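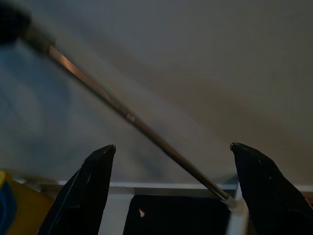 A long, thin metal rod, mid-blur.

My kitchen drawer holds 14 screwdrivers and I use one of them. It has a chewed yellow handle and came from my grandfather, who I suspect stole it from a shoe factory. The other 13 arrived in sets, as screwdrivers do, and have lived quietly ever since in their molded plastic beds.

I bring this up because my neighbor Piroska Csonka has proposed that our building start a tool library. Everybody loves the idea. We would each hand over what we don't use, and then borrow from a closet by the mailboxes. I was in favor of it right up to the moment I opened the drawer and had to choose.

I couldn't part with a single one. What if the stubby one turned out to be the one I needed? I have never needed it in 20 years, but I felt a great tenderness toward it.

People will tell you that owning things is about using them. I don't buy it. Most of what I own I keep for the person I might become next weekend, a capable woman who rehangs doors. She has been due any day now since I moved in. Giving away her tools would be like telling her not to come.

Still, I think Piroska is right, and it annoys me. There are some 80 apartments on our block of Davenov Street and I would guess as many drills, each of which has made a few holes and gone to sleep. We have more equipment than a small shipyard and every one of us calls a man to fix the sink.

So I signed the sheet. I pledged a level, a staple gun and the second-best hammer. The screwdrivers I left off for now. I told Piroska I would look at them again in March.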